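Maison / Linge de lit

Le drap-housse, une affaire de tension

Publié le 15 janvier 2019

Un drap-housse mal posé se reconnaît le matin. Les plis qui couraient la veille en travers du matelas se sont resserrés sous le dormeur, un angle a lâché, le bord côté mur est remonté. La plupart des gens accusent l'élastique. Dans la majorité des lits que nous avons refaits pour préparer cet article, l'élastique était en bon état et le défaut venait d'ailleurs : de la hauteur de bonnet, de l'ordre de pose des angles, ou d'un jersey lavé trop chaud.

Commençons par le bonnet, terme qui désigne la poche formée à chaque coin. Sa profondeur doit couvrir l'épaisseur du matelas et laisser assez de tissu pour revenir dessous. Sur un matelas de 15 cm, presque tous les modèles du commerce conviennent. Les difficultés commencent avec les matelas épais et surtout avec les surmatelas, que l'on ajoute des années après l'achat du linge sans refaire le calcul. Un surmatelas de 3 cm paraît négligeable. Il suffit pourtant à ramener l'élastique sur le flanc, où il n'a plus de prise.

Le cas inverse est moins commenté. Un drap trop profond tient bien mais flotte, et le surplus se rassemble quelque part, en général du côté que l'on atteint le plus mal. On mesurera donc l'épaisseur totale, surmatelas compris, avec une règle posée verticalement contre le flanc, literie non chargée. Les valeurs imprimées sur l'emballage correspondent au tissu neuf.

Vient ensuite la matière. La percale, tissée serré, ne s'allonge pratiquement pas : elle donne une surface nette si la coupe est juste et se montre intransigeante si elle ne l'est pas. Le jersey est une maille. Il s'étire dans les deux sens, accepte des écarts de dimensions de plusieurs centimètres et se passe de repassage. En contrepartie, il garde la mémoire des tractions. Un jersey tiré d'un seul côté forme de longs plis obliques, souvent parallèles, qui partent d'un angle et traversent la surface. Les lisser à la main ne sert à rien tant que l'angle en cause n'a pas été repris.

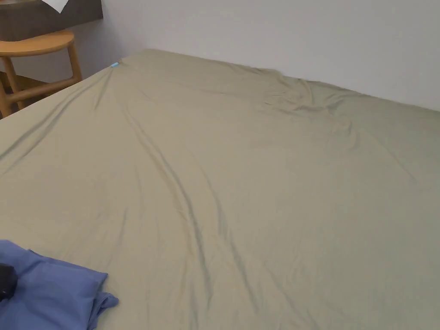

L'ordre de pose compte davantage que la force employée. La méthode courante consiste à faire le tour du lit, coin après coin. Elle est logique pour les jambes et médiocre pour le tissu, car toute la tension s'accumule dans le dernier angle. Mieux vaut travailler en diagonale : un coin de tête côté mur, puis le coin de pied opposé, puis les deux restants. Avant d'enfiler le dernier bonnet, on soulève légèrement le matelas et l'on ramène la couture exactement sur l'arête. Une couture décalée de quelques centimètres suffit à produire un pli sur toute la longueur.

Le bord contre le mur demande une opération à part. Lorsque le lit est plaqué, la main passe mal, le tissu est poussé plus qu'il n'est tiré et finit en vague le long de l'arête. Il faut avancer le sommier de la largeur d'un avant-bras, tendre, puis repousser l'ensemble -- après avoir vérifié que l'élastique est bien sous le matelas sur toute sa longueur. Trente secondes de plus, au maximum.

L'étiquette peut servir de repère, à condition de connaître la convention du fabricant. Zilleck la coud sur un angle du pied, à gauche. Trolham la place à la tête, également à gauche, et utilise une couleur différente pour chaque largeur. D'autres la mettent là où la machine s'est arrêtée. Sur un drap presque carré, où l'on confond facilement longueur et largeur, il est utile de noter une fois pour toutes la position de l'étiquette lorsque le drap est dans le bon sens.

Pour l'entretien, 60 degrés conviennent à la percale blanche en coton. Les jerseys teints, en particulier les verts grisés et les bleus moyens très présents dans les collections depuis juillet, supportent mieux un cycle tiède, essorage modéré. Le séchage en machine à forte température est la première cause de retrait ; il abîme aussi l'élasthanne, lorsqu'il y en a. Geddes recommande de retirer ses draps encore légèrement humides et de les étirer à la main dans les deux directions. Nous avons appliqué la consigne à des jerseys d'autres marques, avec un résultat correct.

Reste le pliage. Les quatre bonnets s'emboîtent les uns dans les autres, endroit contre envers, jusqu'à former un rectangle dont deux bords sont droits. On rabat la partie élastiquée vers l'intérieur, puis on plie en trois dans la longueur. Le lit lui-même est le meilleur plan de travail pour cela, avant de remettre la couette. Les taies et les petites pièces peuvent attendre au pied, pliées sans soin particulier.

Les tendeurs, enfin. Tilow vend un jeu de sangles à pinces qui se croisent sous le matelas, annoncé pour 2 000 cycles d'ouverture. Nous n'avons pas vérifié ce chiffre. Les pinces tiennent bien sur la percale et marquent le jersey -- défaut visible seulement sur le retour, donc sous le matelas. Elles rendent service sur les lits articulés, où le tissu travaille à chaque changement de position. Sur un sommier fixe, un drap à la bonne hauteur de bonnet s'en passe.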